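Bench notebook, March – Bako pendant, entry 8

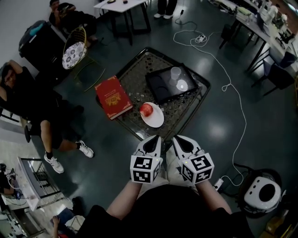 Written up by Ailsa Morrison
Jatcombe bench, March
Filed under: pendants, pavé, hinges

Picking up from where I stopped in entry 7, with the back plate soldered and the bail still giving me grief. Big couple of days! The front plate is fully drilled, the first letter is set, and it already throws light across the ceiling when you tilt it under the bench lamp. I had to stop and play with it for a good five minutes.

For anyone reading this without the earlier pages: it's the tour pendant for Bako, the one that opens. Closed, it's the word TANDGATE in block letters over a tower block outline. Open, there's a shallow tray inside with the cover of the first mixtape engraved on the floor. Silver throughout, rhodium at the end, all stones are round cubic zirconia. He was very clear on the phone that he wanted the money in the making and he doesn't care about diamonds, and I could have hugged him.

Stone count

Final count off the layout is 1,652. I had guessed a lot lower from the sketch. The extra ones are nearly all in the edges of the letters, because we decided to carry the stones down the side walls so it still looks iced from the side of the stage. Worth it. Side walls on the T and the D are finished in layout, the G still has an ugly gap at the inside corner where a full-size stone won't fit and a small one looks like a missing tooth. Trying a bright-cut triangle of bare metal there instead. Did one on scrap and I love it, it reads like a deliberate flash.

Drilling

Did the whole front plate in one go from 9 in the morning, stopping for lunch and to change drills. Broke 3. Two of those were my own fault for leaning on it when I got tired, the third went as it came through the back of the plate, where there's a bit of a burr from the saw. Next time I clean the back first. I know I write that every time.

Lubricant: went back to the beeswax stick after trying the cutting fluid. The fluid runs all over the scribe lines and I lost half of the A and had to mark it out again. Wax stays put.

Seats cut with the bud bur first and then the setting bur, going slowly. Depth is easier to judge if you drop a stone in every so often and look along the plate at eye level. The table of the stone wants to be just level with the metal. On the first row I went too deep and the stones look sleepy. Left them in for now, will pull them and decide whether to fill and recut or shift the row over. It's the bottom edge of the first T so it would be hidden by the chain half the time, but I'd know!

Setting the first letter

Thermoplastic held the plate beautifully. I was on the old shellac block for years and I'm a bit annoyed at how long it took me to swap. Warm it, press the plate in, let it go hard, off you go. If it shifts, a bit more heat and start again.

Order that worked on the first T:
Raise all the beads along one row with the 45 degree graver.
Drop the stones in with the wax stick, whole row at a time.
Push the beads over, corners first, then round them off with the beading tool.
Bright cut the border last.

I tried doing one stone at a time, start to finish, and it was slower and the beads came out uneven. Row by row keeps the hand in the same groove. The lovely thing is that somewhere in the second row you stop thinking about it. I put on the Tandgate mixtape for company and got through both sides without noticing.

Polished the graver every few rows. Keep doing this. The bright cuts on the last row before a polish look grey beside the first row after it.

Hinge

Three knuckles wasn't enough. The lid had a tiny sideways wobble, and on stage it's going to be swinging off a heavy chain and hitting his chest on every jump. Redone with five and a tighter pin, and it shuts with a really satisfying click now. Crichton cut the new tube for me on his jig and it came back dead square. His note said to ream after soldering and not before, and he's right, there was a bit of solder creep in the middle knuckle that would have locked the pin.

Catch is still the old one. It holds when I shake it hard in my fist. Haven't tried it on the full chain yet. Idea for later: a small spring tongue under the lid, like on an old locket. I'll make one in brass before touching the silver.

Inside tray

Sanded the floor down with 300 and then up through the finer papers until the scratches from the mill were gone. The engraving is by hand, no laser, and the lettering of the tape title is going to be tiny. I did a practice plate in copper and the lower-case letters closed up. Capitals only, then. Sent Bako a picture of both and he wrote back "CAPS CAPS CAPS", so that's settled.

Bail

Still not happy. Version two sits well but the pendant tips forward when the lid is full of stones and the tray is empty. Either the bail moves back toward the hinge or I add weight to the bottom of the back plate. I prefer moving the bail – the thing is heavy enough for one neck already.

Stuff to sort before entry 9

New drills, double what I think I need.
Recut or shift the sleepy row, decide in daylight.
Brass test for the spring tongue.
Hang the whole thing off the real chain and jump up and down in it, with the door shut.
Ask Bako how long the chain sits with a jacket on. He said the jacket has a high collar for the first few songs, and if the chain rides up then the lid opens straight into the zip.
Second T: same order as the first, but check depth on every third seat.

Plate is back in its box with the first T facing up. Starting on the A tomorrow.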